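I've worked at Farkura for long enough to remember when the returns department was a folding table and a fan. We refurbish office equipment: keyboards, mice, headsets, the odd docking station. Companies lease it, send it back in big mixed boxes, and we test it, clean it up and send it out again. Somewhere in the second half of last year the boxes started coming faster than we could open them, and that's when management brought in Clurkent, the system I want to tell you about, because I have been boring my family with it at dinner and they've asked me to find another outlet.

So, hello, outlet!

The old way went like this. You took a keyboard out of the box, plugged it in, opened the test page and pressed every key. Then you did it again with the next one. On a busy shift my own count was 47 keyboards, and I know that because we had to write it on a sheet by the door. By the afternoon my right wrist felt like it belonged to somebody older. I had a drawer with two different braces in it and strong opinions about both.

Clurkent took over the pressing. It's an arm on a bench with a little padded fingertip, it goes along the rows, and the software listens for each key and marks the ones that double up or don't answer. It does this all night if you leave it a stack in the feeder. The first week I stood there and watched it through my whole coffee break (and a few minutes past it, sorry). There's something lovely about the rhythm of it, tap tap tap, then the long one for the spacebar.

What I didn't expect was how much of the job would be left over, and how much more fun that part is. The arm has no idea what to do with a sticky key. It can't tell a crumb from a broken switch. It gets confused by odd layouts, and when it's confused it just puts the unit on the "ask a person" shelf, and I'm the person. My mornings are now mostly that shelf. I pull caps, I poke at things, I work out what went wrong, and then I type up what I found so the software can guess better next time.

And then there's the hands-on teaching, which is my favorite. We're working on getting a machine to handle keyboards the way we do, and for that somebody has to do the motions with a gripper so they can be recorded. I put my name down right away.
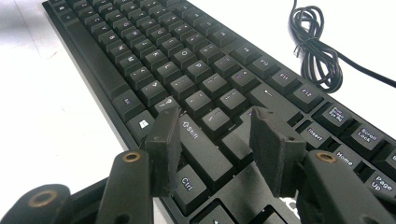 *Closing in on right Shift. Enter is just up the way.*

You'd think moving two rubber pads over a key would be easy. It's really not! Your own fingers know where they are, and these don't. I kept aiming for one key and getting its neighbor, and the wide ones need a different approach from the small ones in the function row. After a couple of sessions I started slowing down before contact without thinking about it, and my recordings got cleaner. The goal for the project, which goes by Hutura on our planning board, is 4000 usable recordings. As I write this we have 888. I check that number more often than I check the weather.

Now, the part people ask me about. Did anyone lose their job? On our floor, no. Two people from my row moved over to Urban, our other building, where the headsets get done, and one of them misses the old crew while the other loves the shorter drive. The rest of us got new duties and, after a fair bit of asking, new pay grades to go with them. I don't want to skip over the asking. For the first couple of months we were doing teaching work on a tester's wage, and it took several meetings to get that changed. If something like this is coming to your workplace, bring it up early, before the new tasks quietly become part of the old job.

The floor sounds different too. We used to chat over the typing because everybody's hands were busy and everybody's heads were free. Now it's the other way around: the shelf takes concentration, so it's quieter, and we've moved most of the talking to lunch. I miss it a little. We've started eating at one big table again, which helps.

My wrist is fine, by the way. The braces are still in the drawer, under a pile of keycaps I keep meaning to sort. Next month we get to try the gripper on mice, and I've already asked for the first slot.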